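Tillwood dog training open day, quick notes

Back from Tillwood, February, feet still cold. Went for the puppy session, stayed for the whole thing. Typing this up before I forget who said what.
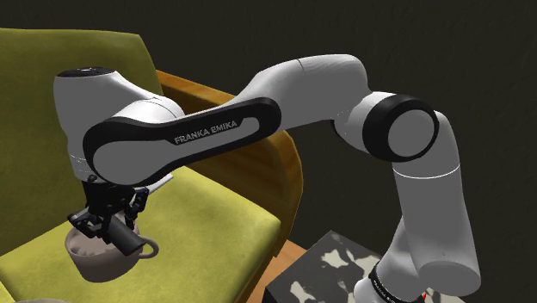
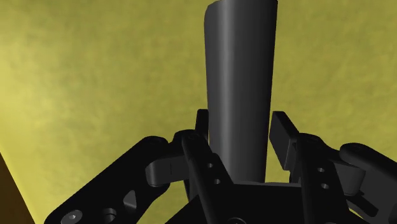 Main draw was Fadime Karaca's talk on settling, meaning a dog that can lie down and do nothing while people get on with things. She runs the reactive dog classes at Tillwood and the puppy ones too. Her big point: most of us practice in the kitchen on a bare floor and then wonder why it falls apart in the living room. So start where the dog will really have to do it. Mat on the floor next to an armchair, a yellow-green one like in the first picture or whatever you've got, you sitting in it, treats in a pocket. No talking. Dog's chin goes down, treat goes down between the paws. First sessions 2 minutes, then stop, even if its going well. I always go too long.

Demo dog was Stuvard, big shaggy shepherd mix, asleep by the end of it. Mine would of eaten the mat.

Then the tour. Indoor ring is bigger than I expected, rubber floor, good grip, a bit echoey. Six kennels along the back for day-training dogs, solid panels between them so they can't stare at each other. Outside, a fenced field with a double gate. Wish our club had the double gate.

Karakaya had a table with long lines and harnesses. Tried a front-clip one on, the strap sat too close to the armpit for a deep-chested dog. Nice guy, let me swap sizes until one fit. Bought a line, 30 feet, 54 dollars. Ouch. Feels good in wet hands though.

Missed most of the Nedance scent work session, was in line for coffee. Caught the last bit, a beagle working a row of cardboard boxes, tail like a propeller. Handler stayed well back and kept the leash slack. Want to try that one.

Asked about trainer courses at the desk. Evening program, practical hours with the classes, a written test at the end. Price on the sheet was 1056, didn't ask if that includes the test fee. Must email.

Parking: get there before 10. The lower lot was mud.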